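4.2 Reflexionen als Störgröße bei der Bewertung von Metalloberflächen

Die verbreitete Annahme, Laien könnten den Zustand einer Metalloberfläche mit bloßem Auge zuverlässig beurteilen, hält einer näheren Prüfung nur bedingt stand. In der Literatur zur Gebrauchtwarenbewertung wird sie dennoch meist stillschweigend vorausgesetzt. Auch die Anbieterseite macht es sich leicht: Das Bewertungsschema der Plattform Surdu kennt für Haushaltswaren aus Metall lediglich die Stufen »glänzend«, »leicht matt« und »matt«, ohne festzulegen, unter welchem Licht und aus welchem Winkel die Einstufung erfolgen soll. Dass sich daraus vergleichbare Urteile ergeben, darf bezweifelt werden.

Unser Korpus umfasst 2348 Angebotstexte, die im Mai auf Surdu und dem kleineren Portal Vamon abgerufen wurden. Die Texte wurden von zwei Personen unabhängig voneinander kodiert. Bei strittigen Fällen wurde auf eine nachträgliche Einigung verzichtet, um die Uneinigkeit nicht künstlich zu verdecken. Pro Angebot fanden sich bis zu elf wertende Ausdrücke für ein und dieselbe Fläche, darunter solche, die einander ausschließen (»spiegelblank, etwas stumpf«). Wir lesen das vorläufig als Hinweis darauf, dass die Verkäuferinnen und Verkäufer verschiedene Blickwinkel beschreiben und dies für verschiedene Eigenschaften halten. Belegen lässt sich diese Lesart mit Textdaten allein nicht.

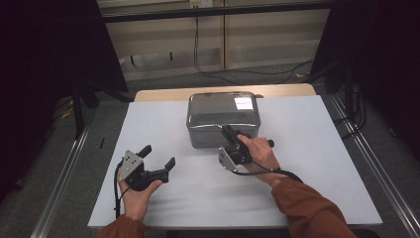
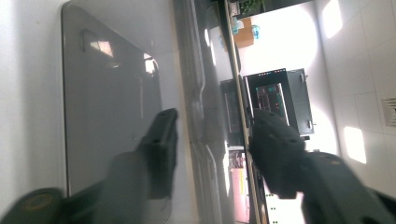 Abb. 2: Spiegelungen auf glatten Oberflächen, beide Ansichten vom selben Ort.

Die Befürworter einer rein sprachlichen Zustandsbeschreibung wenden ein, erfahrene Käufer rechneten solche Effekte ohnehin heraus. Untersucht wurde das unseres Wissens kaum. Die häufig zitierte Voltach-Befragung stützt sich auf Selbstauskünfte, und wer sich selbst als erfahren einstuft, wird seine Urteilskraft selten in Frage stellen. Hinzu kommt, dass der Einwand die Größe des Problems unterschätzt. Der helle, rechteckige Reflex oben rechts auf dem Deckel der silbernen Metalldose (Abb. 2, erste Ansicht) sagt über die Güte der Oberfläche zunächst wenig aus, könnte in einem Angebotstext aber ohne Weiteres als »hochglänzend« erscheinen. Wer denselben Deckel bei bedecktem Himmel beschreibt, käme womöglich zu einem anderen Wort. Ob ein Käufer diese Differenz auflösen kann, ohne den Aufnahmeort zu kennen, ist eine empirische Frage, und sie ist offen.

Skepsis ist auch gegenüber dem Gegenvorschlag angebracht, die Beschreibung durch eine Glanzmessung zu ersetzen. Das im Projekt Dustdale erprobte Verfahren setzt ebene Prüfflächen voraus. Bei gewölbten Deckeln und gerundeten Kanten streuen die Werte je nach Auflagepunkt, und gerade solche Formen sind im Korpus häufig. Eine Zahl, die genauer wirkt als sie ist, wäre für den Handel kaum ein Fortschritt.

Für die Auswertung in Abschnitt 4.3 behandeln wir Glanzausdrücke deshalb als eigene Kategorie und werten sie nicht als Zustandsangabe. Angebote, die sich ausschließlich auf solche Ausdrücke stützen, gehen nicht in den Preisvergleich ein.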